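Gruddale Hall kitchen - walk-through before the summer suppers

I did the checklist on my own this year with a flashlight and a cup of coffee, so the comments run long. Anything marked FIX needs doing before we feed people. Anything marked WATCH can wait till September, but please don't let it slide past that!

1. Exits and walkways
Back door opens fully: OK
Hallway clear: FIX
Comment: The folding chairs are in the hallway again. I know the closet is a pain to get into (the door sticks, I've complained before), but a person carrying a tray can't get by them. I moved the worst of the stack myself and my back is letting me know.

2. Fire extinguishers
Gauge in the green: OK
Tag current: OK
Mounted where you can grab it: FIX
Comment: The one by the stove is sitting on the floor behind the trash can. The bracket is still on the wall, so it only needs hanging back up. The Saltia blanket by the fryer is fine, and I pulled the tabs to make sure they move.

3. Cold storage
Fridge at or below 40: OK
Freezer seal: WATCH
Comment: The big fridge was behaving nicely. The freezer gasket has a split low down on the hinge side and you can feel the cold on your fingers. Mollel quoted us $262 for a new one, fitted, and I'd say take it.

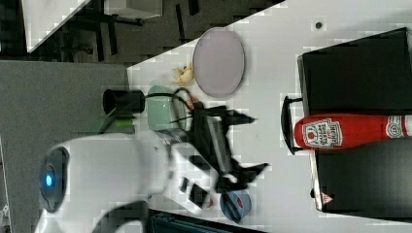

While I had the fridge open I went through the door shelves too, and oh boy. Please write the date on things when you open them! A strip of masking tape and a marker will do, and both are in the drawer under the phone. I threw out anything I couldn't put a date to, including a jar of relish I suspect was older than my car.

4. Outlets and cords
Outlets near the sink trip when tested: OK
No extension cords in permanent use: FIX
Comment: The coffee urn is on an extension cord run behind the counter. It's a 55-cup urn and it pulls a lot of power, so it needs its own wall outlet. The one by the pass-through is free. Cord is now in my car, ask me if you want it back - you won't get it.

5. Hand washing
Hot water at the hand sink: OK
Soap and paper towels: FIX
Comment: Soap yes, towels no. There's a case in the basement.
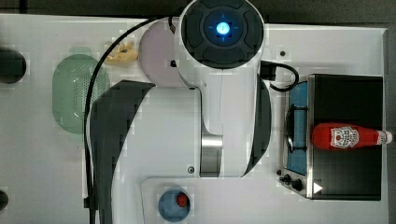
Checked and written up by Rosario Negri
Jun 22, 2023

6. Floors
Mats flat, no curled corners: WATCH
Comment: The mat in front of the dish sink is starting to lift on the left. I flipped it over and it's better for now.

7. Gas and hood
Shutoff reachable: OK
Hood filters clean: FIX
Comment: Greasy, greasy, greasy. They go through the dishwasher just fine if you run them 2 at a time. Milagros Zapata has offered to do them before the first supper, and she also has the only key to the hood panel, so call her first.

8. First aid kit
Stocked: FIX
Comment: Out of the blue bandages and the burn gel. Trilulwood has both and I'll pick them up on my next trip into town. Leave the receipt envelope where I can find it, please.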